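Give the summer club the boring jobs

There is an argument going on at the Drernwood robotics club, and as I help with it two evenings a week I may as well set out my side. The question is what the students should work on next. One group wants to enter the Geum Cup, which is mostly racing and pushing. The other wants to carry on with household tasks. I am with the second group.

The case for the Cup is easy to make. It has a date, rules and a prize, and parents will come to watch. Vega Miranda, who runs the club, says membership went up after the last one, and I believe her. We have 17 students this August and would like to keep them.

My trouble is with what they learn. In a pushing match the heavier robot with the quicker start tends to win, and the students know it by the second round. After that they tune two or three numbers and hope. Olga Escobar's group from Uvham spent £2890 on motors last year. They did well, and when I asked what they would do differently they said bigger motors.

Fetching food from a fridge sounds dull beside that. It is also hard in ways that a fifteen-year-old can get hold of. The handle is one problem. The shelf is another, and soft fruit is a third, as anyone knows who has squeezed a peach. Each can be worked on separately, then they have to be put together, and that is where the arguments start. Josefina Maldonado and Celeste Paredes spent a whole evening on where the table should go. They drew it on paper, moved it, and drew it again. I thought that was a good evening.
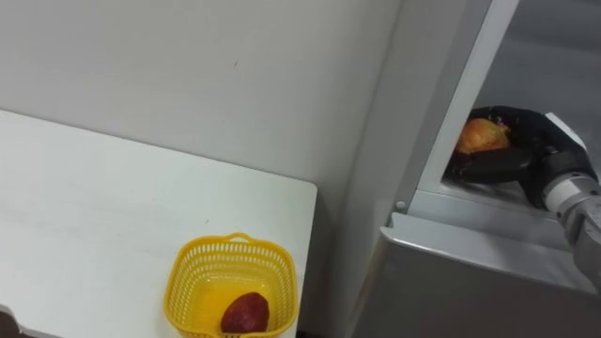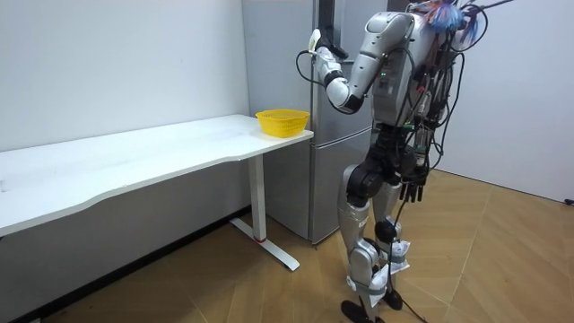
Fridge work, with the basket on the table.

The other thing I like is that everybody has an opinion. Few people can say whether a racing line is a good one, but every student in the club has taken an apple out of a fridge and can tell you when it is being done badly. The younger ones speak up more. They notice things like which way a door swings, and they are often right.

I accept that it makes a poor spectacle. Godelieve Verhoeven has suggested an open evening at the Jelard hall instead of the Cup, with the students explaining their work and showing their notebooks. Some visitors would be bored - that seems a fair price to me. We could still send a small team to the Cup for those who really want it, provided it doesn't eat the whole budget.

The club votes next week. Students get a vote each and so do helpers, and I have said which way mine is going.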